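Le présent guide s'adresse aux locataires, aux propriétaires occupants et aux gestionnaires de petits immeubles qui souhaitent établir un inventaire des biens de leur logement et procéder au marquage des objets de valeur. Il remplace la fiche diffusée en octobre par le service Prévention de la résidence Fanwood. Mise à jour : 2022-05-21.

# Inventorier et marquer ses biens en prévention d'un cambriolage

## Objet de la procédure

L'inventaire domestique consiste à réunir, dans un document unique, les renseignements permettant d'identifier chaque bien de valeur conservé au domicile. Il est utile à trois moments : lors de la souscription ou de la révision d'un contrat d'assurance, au moment du dépôt de plainte, et lorsqu'un objet retrouvé doit être restitué à son propriétaire.

Un occupant qui découvre une effraction est rarement en mesure de dresser de mémoire la liste complète de ce qui lui a été soustrait. Les omissions portent le plus souvent sur les objets rangés et peu utilisés : appareils photographiques anciens, outillage, instruments de musique, bijoux reçus en héritage. Il est donc recommandé d'effectuer le recensement à tête reposée, avant tout incident.

La procédure décrite ci-après a été rédigée par Yichen Yin, chargée de prévention, et relue par Lanying Shen, responsable du service aux occupants. Elle a été appliquée dans les bâtiments Tareck et Flomier, qui comptent ensemble 358 logements.

## Avant de commencer

Il convient de réunir le matériel suivant :

- un registre papier à pages numérotées, ou un tableur enregistré sur un support chiffré ;
- un appareil permettant de prendre des photographies nettes en intérieur ;
- un mètre ruban ;
- une lampe de poche, pour lire les plaques signalétiques ;
- un stylo à encre ultraviolette ou un graveur à pointe fine, selon les surfaces à marquer ;
- une pochette pour les factures, certificats et bons de garantie.

Prévoyez une demi-journée pour un appartement de trois pièces. Le travail peut être fractionné, à condition de terminer une pièce avant de passer à la suivante et d'indiquer dans le registre la date de chaque séance.

## Étape 1 — Parcourir le logement pièce par pièce

Commencez par la porte d'entrée et suivez les murs dans le sens des aiguilles d'une montre. Ouvrez les placards, les tiroirs et les coffres de rangement au fur et à mesure. Les dépendances (cave, box, grenier, local à vélos) sont traitées en dernier, mais ne doivent pas être omises : elles font l'objet de clauses particulières dans de nombreux contrats.

Prenez une vue générale de chaque pièce depuis deux angles opposés. Ces vues d'ensemble montrent la disposition du mobilier et complètent les photographies de détail, sans s'y substituer.

Ne retenez pas les objets courants de faible valeur. La vaisselle ordinaire, le linge et les livres de poche peuvent être regroupés sur une seule ligne, avec une estimation globale.

## Étape 2 — Renseigner une ligne par objet

Chaque bien retenu reçoit un numéro d'ordre. La ligne correspondante comporte les mentions suivantes :

| Mention | Contenu attendu |
|---|---|
| Numéro d'ordre | Attribué une seule fois, jamais réutilisé |
| Désignation | Nature de l'objet, en termes simples |
| Marque et modèle | Tels qu'ils figurent sur l'objet |
| Numéro de série | Recopié caractère par caractère |
| Date et lieu d'achat | D'après la facture, le cas échéant |
| Prix payé | Toutes taxes comprises |
| Signes particuliers | Rayure, réparation, gravure, pièce remplacée |
| Emplacement | Pièce et meuble |

Le numéro de série mérite une attention particulière. Les confusions entre le chiffre zéro et la lettre O, ou entre le chiffre 1 et la lettre I, sont fréquentes et peuvent faire échouer un rapprochement. Il est conseillé de photographier la plaque signalétique et de relire le numéro à partir du cliché.

Pour les bijoux et les objets d'art, qui ne portent généralement pas de numéro, la description est plus développée. Indiquez les dimensions, les matériaux s'ils sont attestés par un certificat, les poinçons et les inscriptions. Photographiez l'objet de face et de dos, sur un fond uni, à côté d'une règle graduée.

## Étape 3 — Rassembler les justificatifs

Les factures sont classées dans l'ordre du registre et portent au crayon le numéro de l'objet concerné. Les tickets imprimés sur papier thermique s'effacent avec le temps : faites-en une copie sans attendre.

En l'absence de facture, peuvent être conservés :

- le relevé bancaire mentionnant l'achat ;
- le bon de garantie ou la notice d'origine ;
- l'acte de donation ou l'inventaire de succession ;
- une photographie familiale sur laquelle l'objet est reconnaissable ;
- l'estimation écrite d'un professionnel.

La valeur probante de ces pièces est appréciée par l'assureur. Les occupants sont invités à demander par écrit à leur compagnie la liste des justificatifs qu'elle accepte, puis à joindre la réponse au dossier.

## Étape 4 — Marquer les objets

Le marquage associe à l'objet un identifiant propre à son propriétaire. Choisissez un code court, que vous consignerez en première page du registre. N'utilisez ni numéro de sécurité sociale, ni date de naissance, ni coordonnées bancaires.

1. **Vélos, outillage et engins de jardin.** La gravure est adaptée au métal nu et aux plastiques épais. Pour les cycles, renseignez-vous auprès du vendeur sur le dispositif d'identification en vigueur.
2. **Mobilier et cadres.** L'encre ultraviolette est appliquée sur une partie non visible, au revers ou sous le plateau. Elle pâlit à la lumière et doit être contrôlée chaque année.
3. **Objets anciens ou fragiles.** Aucun marquage direct n'est recommandé. Une gravure peut réduire la valeur du bien ; la photographie détaillée suffit.
4. **Matériel informatique.** Relevez le numéro porté sur le boîtier et apposez le code sur une partie fixe de celui-ci. Toute intervention à l'intérieur d'un ordinateur de bureau suppose que l'appareil soit éteint et débranché. N'inscrivez rien sur les cartes électroniques. Les composants ajoutés après l'achat font l'objet d'une ligne séparée.
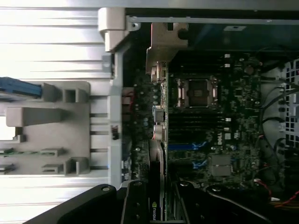
## Étape 5 — Conserver le registre en lieu sûr

Un registre laissé dans le logement peut être emporté avec les biens qu'il décrit, et renseignerait alors utilement une personne malveillante. Deux exemplaires sont donc nécessaires, dont un conservé hors du domicile : chez un proche, dans un coffre bancaire ou sur un espace de stockage en ligne protégé par un mot de passe robuste et une double authentification.

Les résidents des bâtiments Tareck et Flomier peuvent déposer une enveloppe cachetée à l'accueil du pavillon Han, bureau 23. Un récépissé leur est remis. L'enveloppe n'est restituée qu'à son titulaire, sur présentation de ce récépissé et d'une pièce d'identité.

## Étape 6 — Tenir l'inventaire à jour

Procédez à une révision complète une fois par an, de préférence à l'échéance du contrat d'assurance. Entre deux révisions, ajoutez toute acquisition importante dans le mois qui suit l'achat. Les objets vendus, donnés ou mis au rebut sont rayés d'un trait simple, qui laisse l'inscription lisible, et la date de sortie est portée en regard.

Si la valeur totale dépasse le capital mobilier garanti, signalez-le à l'assureur. Une couverture insuffisante peut entraîner une réduction de l'indemnité, selon les conditions du contrat.

## En cas de cambriolage

N'entrez pas dans le logement si vous pensez que les auteurs s'y trouvent encore. Composez le 17 et attendez les forces de l'ordre à distance. Une fois l'accès autorisé :

- ne déplacez aucun objet avant la fin des constatations ;
- comparez chaque pièce au registre et cochez les biens manquants ;
- faites opposition sur les cartes et chéquiers dérobés ;
- déposez plainte en joignant la copie des lignes concernées ;
- déclarez le sinistre à l'assureur dans le délai prévu au contrat, souvent fixé à deux jours ouvrés en cas de vol.

Le service Prévention met à la disposition des occupants un modèle de registre de 24 pages, au format papier ou tableur. Les demandes sont à adresser à Lanying Shen, à l'accueil du pavillon Han, en précisant le bâtiment et le numéro du logement.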